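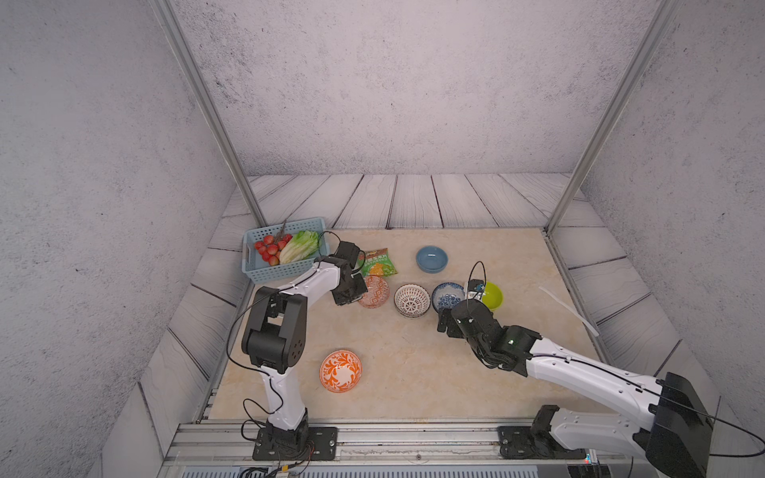 *Both arms over the bowls, basket at the back.*

So the budget for the second table is nearly done and I am way too excited about it! The arms were the easy part (we want the same pair again, on the same kind of rail). It's all the small stuff that ate my June. Cable, base plates, spare gripper fingers, a power strip that reaches... I had 34 lines in the spreadsheet before I even got to bowls.

And I love the bowls. Patterned ones, plain ones, a lime-green one, all from the kitchen shelf at Grolby for about 50 dollars, and they were the best money we spent all year. I'm putting in for a second batch plus another plastic basket.

Demetrius Halvorsen wants us to get quotes from both Drarkby and Kuklow for the aluminum posts and rail. Fair enough, though Kuklow takes four weeks and Drarkby has been quicker with me on the phone. I also added three spare cables per arm, and I'll fight for those!

Still open: whether the walls come as a kit or we cut our own panels again. I'm leaning toward cutting. Quotes go in tomorrow before lunch.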